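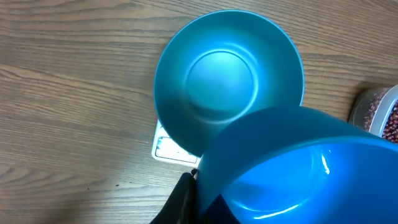
Page 2 of 19

wattlebench wrote:
Morning all, and sorry in advance, because I've never managed a short post in my life. Our arm at the Farkutdale shed did something on Friday that I didn't care for. The job is bowl to bowl pouring. It picks up the blue plastic bowl, tips it over the metal one, puts it back, and we go again. It had behaved itself beautifully all week (I'd even started leaving the kettle on and wandering off, silly me). Then on run 47 the grip let go partway through the tilt. The blue bowl dropped, clipped the rim of the metal one and went off the edge of the table, and there were beans from one end of the shed to the other. No fault on the screen, no stop, and the arm carried on and "put back" a bowl it wasn't holding. That last bit is what's been bothering me all weekend. Any thoughts?

snowgum_lil wrote:
Oh you poor thing, I hope you had a decent broom! My money is on the bowl. Shiny plastic with a curved side gives a hard black finger next to nothing to hang on to, and once you tilt it all the weight goes to one side. We had the same grief at Gerkton with salad bowls. A strip of grippy rubber on each finger and it settled right down.

tanker47 wrote:
Have to disagree with Lil there, with love. If it was the plastic it would have slipped on run 3, and on run 10, and every other run you did before lunch. Something changed. Did you check whether your grip force had been turned down? Ours went back to its default of 32 per cent after a restart, and I lost most of a day to it.

wattlebench wrote:
Well, you've both got me thinking. I went and looked and the force was where I'd left it, so sorry tanker, but thank you, it was a good idea and I've now written the number on a bit of tape beside the keyboard. I did refill the bowl a fair bit fuller after morning tea, which I'd forgotten until I sat down to type this. So perhaps Lil is closer.

snowgum_lil wrote:
Told you! (Kidding. Mostly.)

tanker47 wrote:
Fuller bowl, fair enough, I'll wear that. I'd still want to see it hold with the old load before you go gluing rubber on everything.

old_nyberg wrote:
I've been reading along with my toast and I reckon you're all fussing over the wrong end of it. Bowls get dropped. I drop them myself. What worries me is an arm that keeps moving after it has lost its load, with someone possibly bending down beside it to pick up the mess. At Bakness we set ours to check the finger gap after every move, and if the fingers have closed further than the bowl is thick, everything halts until a person presses the button. It took an afternoon to set up. Please don't go off to the kettle again until you've got something like that in place, there's a good soul.

wattlebench wrote:
Fair cop, and kindly put. I'll do the gap check first and leave the rubber until after, and I'll go back to the smaller fill in the meantime so tanker can have his test. Does your check run during the tilt as well, or only once the arm has stopped? Mine let go mid-move, so I'd want it to catch that too.

old_nyberg wrote:
Only at the stops, at the moment. During the tilt would be better. I'll dig out my settings tonight and put them up for you.

Contact the moderators | Copyright remains with each poster | Back to top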